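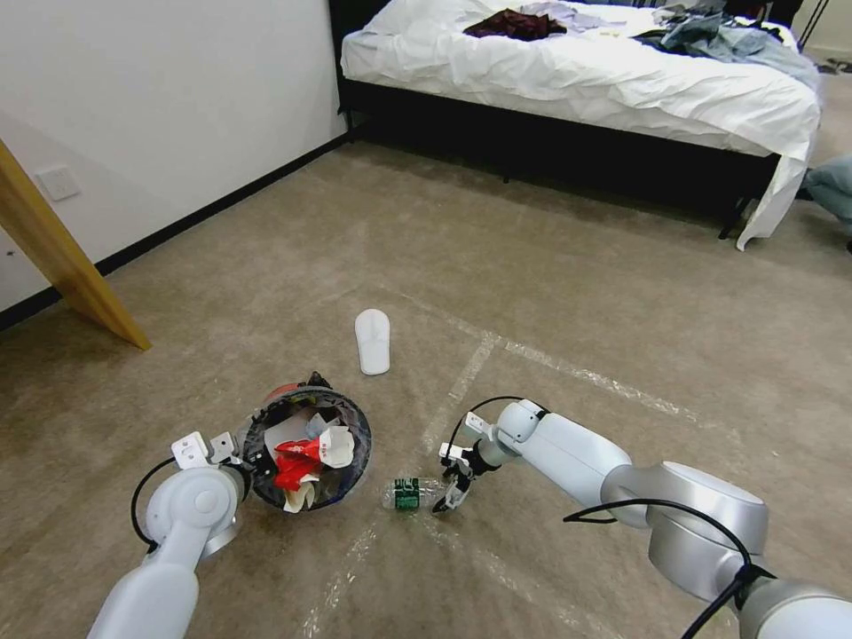

Drinanel: receitas e rituais de bem-estar para dias de festa

Conjunto de textos em português sobre celebrações populares, com receitas, bebidas e cuidados pessoais ligados a cada data. Esta ficha descreve a versão publicada em maio.

Resumo

O Drinanel reúne 356 textos curtos recolhidos do arquivo da revista Olterance e do boletim de cozinha Robichaud. Cada texto trata de uma festa (São João, Santo António, Carnaval, Magusto, Páscoa, Dia de Reis) e traz pelo menos uma receita ou uma sugestão de cuidado pessoal: máscaras de argila, escalda-pés, infusões, óleos para o cabelo. Os textos foram escritos para o público geral e mantêm o tom original, com as repetições e os regionalismos dos autores.

Composição

Receitas: 226 textos contêm uma receita completa, com ingredientes e modo de preparação. Os restantes tratam só de cuidados pessoais ou misturam conselhos de descanso com notas sobre a festa.
Bebidas: 157 textos incluem uma bebida, alcoólica ou não. O campo "alcool" vale 1 quando a bebida leva álcool e 0 quando não leva.
Variedade: português europeu na maior parte. Os textos vindos do Brasil estão assinalados com "br" no campo "variante".

Estrutura dos ficheiros

textos.csv: um texto por linha, com os campos id, titulo, festa, variante, tipo, alcool e corpo.
ingredientes.csv: um ingrediente por linha, ligado ao texto pelo id. As quantidades estão em gramas e mililitros. Medidas como "um punhado" ou "q.b." ficaram tal como foram escritas.
festas.csv: nome da festa, época do ano e nomes alternativos.
notas.txt: dúvidas de transcrição ainda em aberto.

Todos os ficheiros estão em UTF-8. O separador é o ponto e vírgula, porque a vírgula aparece nos valores decimais.

Como abrir

1. Descompacte a pasta sem mudar os nomes dos ficheiros.
2. Abra textos.csv na folha de cálculo e escolha UTF-8 na importação.
3. Marque a coluna id como texto. Se ficar como número, perdem-se os zeros à esquerda e a ligação a ingredientes.csv deixa de funcionar.

Anotação

O tipo de cada texto foi atribuído à mão com a ferramenta Zokireck. Uma amostra de 100 textos foi lida por duas pessoas, e as divergências resolveram-se por conversa. A maioria dizia respeito a preparados que servem tanto para beber como para aplicar na pele, como a água de rosas e a infusão de camomila. Nesses casos o campo "tipo" tem o valor "misto".

Limitações

As festas de verão estão mais representadas do que as de inverno. Há poucas receitas dos Açores e nenhuma da Madeira.
Os conselhos de cuidados pessoais não foram revistos por profissionais de saúde. Não use o conjunto para gerar recomendações sobre alergias, gravidez ou medicação.
Algumas receitas antigas pedem ovos crus. O texto foi mantido e o aviso está em notas.txt.

Utilização

Uso livre para estudo e ensino, com menção do nome Drinanel e da versão. Para republicar receitas completas é preciso autorização da Olterance ou da Robichaud, conforme a origem indicada no prefixo do id (OL ou RB).

Alterações desde a versão anterior

Corrigidos os acentos nos títulos do Magusto.
Acrescentado o campo "variante".
Retirada uma receita repetida de arroz-doce.
Por fazer: uniformizar "colher de sopa" e "c. sopa" em ingredientes.csv.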